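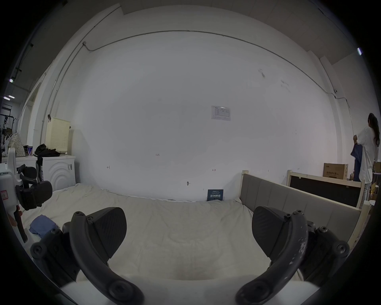 Ravley asks whether the beige sheet should come off the bed before the next load is sorted, the folding being easier on a bare surface. The sheet is to stay on for the present and will be smoothed before use.

Ellarcombe laundry room, Saturday, 09.40

Black garments are on top of the washing machine and remain to be sorted. The blue cloth on the bed is to be folded separately. Garments on hangers stay on the metal rack. The pale yellow hamper keeps its place under the wall hook.

Detergent order 407 is still outstanding with Renament. Room allowance: 39 loads. The notice on the wall is to be checked against the current rota on Monday.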